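Irkberg Hill Relays Return in July With a Longer Course, a Shorter Awards Ceremony and the Same Hill

IRKBERG, 11 April 2023 – Entries are open for the Irkberg Hill Relays, the summer cross country meet that asks teams of four to run up a hill, down it again, and then hand off to somebody who has been watching all this with growing concern.

The high school and open races will be held in July on the grass course above Ellier Park. Organizers have capped the field at 140 teams after last summer, when the first exchange zone looked like the front of a bakery at closing time. One school left with the wrong second-leg runner and did not notice until the third.

The course has changed. Each leg now measures 5,060 meters, up from a distance that was advertised as five kilometers and that coaches with measuring wheels described in other terms. The extra ground comes in the back meadow, where runners used to make a hard left at the water trough and will now go all the way out to the tree line before turning. The trough stays where it is. Runners are asked to keep out of it until they have finished.

"We had a lot of letters about the old distance," said meet director Sigita Šimkus. "Some of them included diagrams. I would like those people to know that I read every one, and that they can now run farther."

Šimkus, who ran the anchor leg for Gallagher Harriers at the first edition of the meet and has described her split as "a private matter," took over as director last fall. Her first act was to trim the awards ceremony, which last year ran longer than the girls' varsity race and had more speeches. Medals will go to the top three teams in each division, and to the fastest single leg. There will be one speech. She is giving it and has promised to stand up for the whole thing.

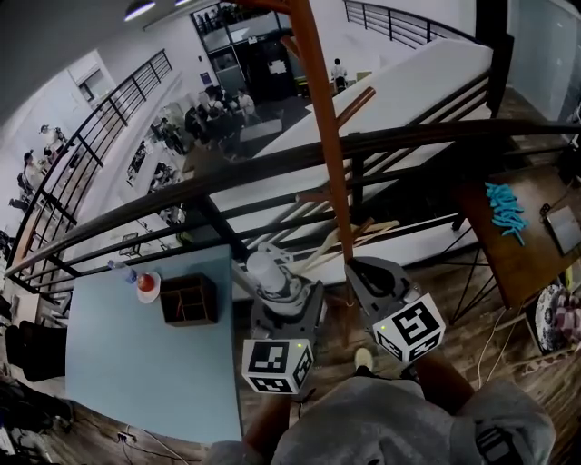

Entry standards are unchanged, meaning there are none. Seeding is another story. Teams in the varsity divisions will be placed in starting boxes according to their four best times from the current track season, and coaches who submit optimistic marks should know that the seeding desk can use the internet. A boys' squad listed last year with four runners under nine minutes for 3,200 meters was a pleasant surprise to everyone, including the four runners.

The Jorkel Cup, for the best combined boys' and girls' score from a single school, will be defended by Gallagher High, winners by two points last July. Ellier Central was second and has not stopped bringing it up.

Spikes are allowed. Headphones are not. Batons will be provided and should be given back.

The fee is the same as last year for teams entering before the end of the early window and a little more for those who find out about it afterward. Bib numbers for the open race start at 506, so nobody needs to ask where the first 505 people went. Parking is in the lower field, weather permitting, and on the school road if the lower field has become a pond again.

Entry forms and the new course map are available from the Irkberg Hill Relays office. Questions about the old course map will be forwarded to the previous director, who has moved.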